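Weltitby abre inscrições para as oficinas de primavera na antiga tecelagem de Fornness

Fornness, sexta-feira, 14 de fevereiro

É com muita alegria, e com aquela pontinha de nervosismo que acompanha sempre o início de uma temporada, que a associação cultural Weltitby anuncia a abertura das inscrições para as suas oficinas de tecelagem manual, que regressam em maio à antiga fábrica de Fornness, à beira do canal.

O edifício, erguido em 1721 e durante muitas gerações ligado ao comércio da lã, recebe este ano 14 oficinas, desde a iniciação ao tear de pedais até ao tingimento com plantas da região (a casca de cebola continua a ser a favorita dos mais novos!). Os fios chegam, como de costume, da fiação Rajan, que preparou para a ocasião uma paleta de tons terrosos muito bonita.
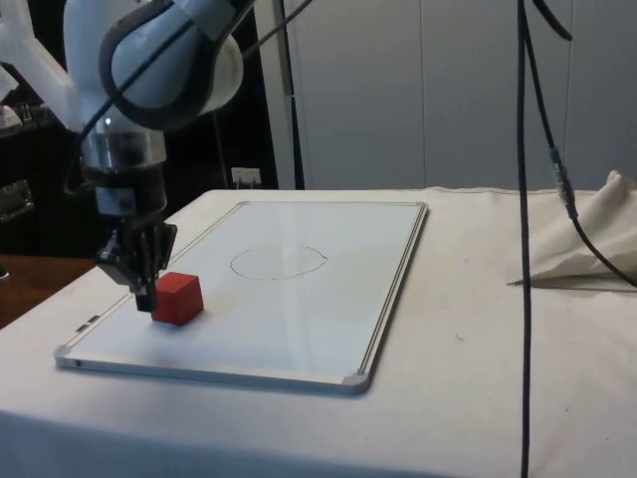 Quem pode participar nas oficinas?
Qualquer pessoa a partir dos sete anos, com ou sem experiência; as crianças devem vir acompanhadas por um adulto, que paga apenas meia inscrição.

Na temporada passada passaram pela fábrica cerca de 2000 visitantes, muitos deles vindos de Grilldale no autocarro da manhã, e foi uma delícia ver avós e netos a disputar o mesmo banco de tear. As peças terminadas ficarão expostas no salão do primeiro andar, com entrada livre, e podem depois ser levantadas por quem as teceu.

As inscrições fazem-se na receção da fábrica ou na livraria municipal de Grilldale. Recomenda-se roupa confortável e, para o tingimento, um avental velho.

Contacto para a imprensa: gabinete de comunicação da Weltitby, Fornness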